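Filed under: Short Fiction / Machines
14 shares | 3 comments

Salamatu Amissah had the method down to one sheet of paper. Close on the thing, pull gently, stop, write down the force. Then do it again somewhere softer.

Takeshi Sugawara read the sheet twice in the front room at Skenell.

"Why a sofa?" he asked.

"It gives. Benches don't."

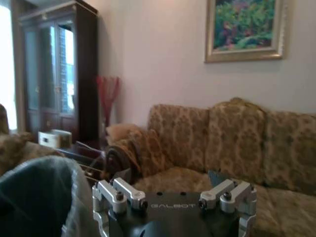
PART TWO: THE PLASTIC

By May they had 2962 pulls in the log. Fabric was easy to predict. Plastic film was bad. It slid, it bunched, and the force reading climbed before the fingers had a proper hold.

Takeshi wanted to throw the film results out. Salamatu said they were the result. She sorted them by wrinkle and found that a slow close, up to 20 newtons, gave the same curve on every fold.

"Put that in the paper," he said.

"I'll put it in when it's happened in another house." 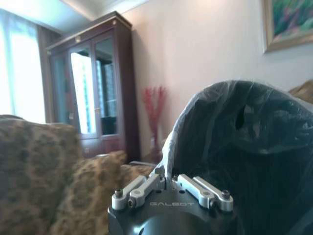
"What does the gripper know about plastic now?" Nanami Imai asked on the phone that evening.

"It knows when to wait," Salamatu said. "If the force rises too early, it holds still for two seconds and closes again."

Nanami asked her to send the log. Salamatu sent it, then went to find Takeshi, who had the van keys.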